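How to Bring Your Sorting Crew Along When the Robots Arrive

Posted in: Workplace Guides
By Ffion Kemeys

We pack mixed produce boxes at Rowlands, and last December we started handing part of the packing line over to automation. I run the early shift, so I got to be in the middle of it, and I have been wanting to write this up ever since because I had such a good time! If your shop is heading the same way, these are the steps I would follow again (plus a couple I would do sooner).

What you need before you start

- A list of every hand job on your line, written by the people who do it
- Paid practice time, on the schedule, with a start and an end
- Hand-held grippers for recording demonstrations
- A place to practice that is well away from the line
- One person who can say yes to small changes the same day

Step 1: Write down the jobs as they are done

Start with the work. Our office had the packing job down as one line: "fill box." Wondimu Gebretsadik sat down with the crew over two lunch breaks and came back with 19 separate tasks, everything from turning a cabbage so the cut end faces down to picking out a tomato that has gone soft on one side. Print the list big and hang it where people can write on it. Ours got so full of pen that we had to print it again.

Step 2: Let the crew mark what they want to give away

Hand out two colors of marker. Green is for "please take this off me," red is for "I want to keep this." I expected red all over the page and I was so wrong - folding cartons was solid green within minutes, and so was the long reach into the back of the bin. The final quality check came back red, and it has stayed with us.

Talk about hours and pay at this step too, before any equipment shows up. Heledd Prosser from our office put it in writing that nobody's hours would drop during the changeover, and that recording time would count as regular shift time. Get yours in writing as well. People will practice with a much lighter heart.

Step 3: Teach with your hands

This was my favorite part. You hold a gripper and do the job with it, over and over, and the recordings are used to train the robot arm. The people who pack boxes all day are wonderful at this! Vaughan Tawhiri has been packing for years and he had the feel of it in one morning.

Some tips from our sessions:

Squeeze slowly. Close the jaws until the pads meet the fruit, then stop and lift.

Mix up the produce. Smooth and round is easy, so throw in small things, old wrinkled things, and things that like to roll.

Use real surfaces. A patterned cloth or a crowded table is fine, and it's good to vary it from one session to the next.

Try it in pairs. Two people reaching toward one box learn quickly to take turns.

Put it down gently. Open the jaws after the fruit touches the bottom of the box, never before.

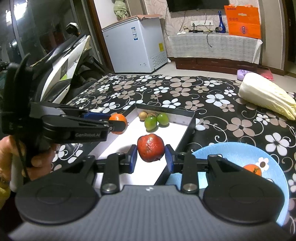 Two grippers at practice, one on a tangerine and one on a wrinkled red fruit, with the box between them.

Keep sessions short. We do 100 picks and then swap, because your wrist will notice if you go longer. We keep a tally sheet by the box, and by the end of the first round the crew had logged 2,301 good picks. There was cake.

Step 4: Start the arm on one job

Pick one of the green jobs and only one. We named our arm Mero and gave it the tomatoes. For the first 4 weeks a packer stood beside it with the stop button in reach and a notebook for anything odd. Read that notebook together at the end of every shift - ours told us that the bin needed to sit lower, and Hefin Jarman had it moved by the next morning.

Step 5: Rewrite the job descriptions

Please don't skip this one. If your packers now load bins, clear jams, record new demonstrations and do the last check, then their job has changed and the paper should say so. Two of our crew moved up a pay grade when we did it. It also settled who gets called when the arm stops (before that, it was whoever happened to be closest).

If something goes wrong

Arm keeps dropping one item: record more picks of that item, at different angles and from different people.

Crew has stopped using the notebook: check whether anyone has been answering it. We had a slow patch like that and fixed it by writing replies right under the notes.

Practice sessions keep getting canceled: move them to the start of the shift. Ours are at 7:30 now.

We're adding lemons next, and Vaughan has already asked to record the first batch. If you try any of this at your own place, leave a comment and let me know how it goes!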